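A Day Among the Spoons: Visiting the Numville Cutlery Fair

2022-11-23
By the Table Notes editor
7 min read
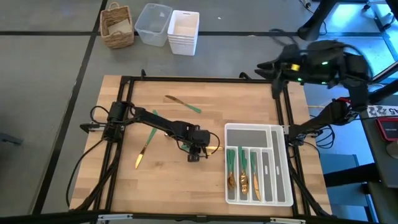 I have wanted to go to the Numville cutlery fair ever since a neighbor came home from it with a soup spoon so nicely balanced that I kept finding excuses to eat at her house. This year I finally made it, and I had such a good time that I stayed until they were stacking the chairs.

The fair fills the old covered market and the two streets behind it. Admission was 15 dollars, and that got you a paper map, a cotton tote bag and a ticket for the forge demonstration. I was there when the doors opened and still had to wait in line (bring a coffee, the stand outside runs out of lids early). Inside it was warm and noisy in the best way, with forks ringing against each other on every side like a very cheerful kitchen.

My first stop was Brendano, a small workshop that makes table sets and almost nothing else. They had laid out a single fork at every stage of its life, starting with a flat strip of steel and ending with a polished piece you would be proud to put beside a plate. I had never thought about how the tines get made! The blank is rolled thinner at both ends, then cut, and for a while the tines are joined at the tips by a little bridge of metal that keeps them straight. Only late in the process does that bridge come off. After that comes grinding between the tines, and they let us feel the difference with our fingertips, before and after. Before is like the edge of a tin can. After is like nothing at all.

The woman at the grinding wheel told us it takes years to get the inside edges right without looking. She did four forks while she was talking and didn't glance down more than twice.

From there I went over to Ceretti, where there was a crowd three deep, all of us there for the same thing: color. Gold-toned cutlery has been everywhere for a few years now, and I had a lot of questions, having ruined a set of my own in the dishwasher. The people at the stand were very patient with me. There are two main ways of getting that color, they explained. One is plating, where a thin layer of metal is laid down in a bath. The other is a vacuum coating, which is harder and takes scrubbing better. Either way, lemon-scented detergent is a bad idea, and so is leaving pieces to soak overnight. I wrote that down and underlined it.

They also had a tray of sample spoons with the finish worn away on purpose, so you could see what years of use would do. I loved that. The wear showed up first on the back of the bowl, right where the spoon rests on the table, and then on the sides of the handle.

Lunch was in the side street, and it was excellent. I had a bowl of bean stew with a heel of dark bread, eaten with a loaner spoon from a big jar by the register. You were supposed to fill out a card saying what you thought of your spoon. Mine was too deep, and I said so, but I drew a little smiley face so they would know I'd enjoyed it anyway.

The forge demonstration was at the far end of the market, in a yard with a high brick wall. Get there early if you're short, like me. The smith made a serving fork from a bar of steel, and what surprised me was how quick each heat is. The bar comes out glowing, you get a handful of blows, and back it goes. There were kids sitting on the ground at the front and not one of them made a sound.

After that I needed to sit down, so I joined the talk on old table settings in the upstairs room. It was the part I expected to like least and I've been boring my family with it ever since. The speaker brought out a dinner service catalog with 429 separate pieces in it, including a fork only for sardines, a scoop for cracked ice and a pair of tongs for asparagus that looked like something from a dentist's office. Who washed all this? And where did they keep it? We also got a fine detour into why fork handles got longer, and a slightly heated exchange between two people in the back about whether fish knives are silly. (They aren't. I have one for butter.)

My last long stop was Mamo, who do repairs and replating. You could bring in a piece from home and get an opinion for free, and the line was full of people holding things wrapped in dish towels. One man had a ladle with a split running down the handle. A couple ahead of me had an entire drawer's worth of knives from somebody's grandmother, in a shoebox. I had brought one bent teaspoon. It was straightened in a wooden block with a few taps, right in front of me, and I was told to stop using it on ice cream.

Some practical notes, if you're thinking of going. The next one is in June, and they expect to have 75 makers, with a new hall for kitchen knives. Parking is in the field past the bridge, and the walk back uphill with a full tote bag is longer than it looks on the map. Most stands take cards, but the bin of odd pieces near the exit is cash only. Save time for that bin! It holds 400 or so single forks, spoons and butter knives that lost their sets long ago, all mixed together, and digging through it is half the fun.

I came home with two dessert spoons that don't match, a polishing cloth, and a small gold-toned fork that I am washing by hand, with plain soap, every single time. The neighbor is coming over for soup next week.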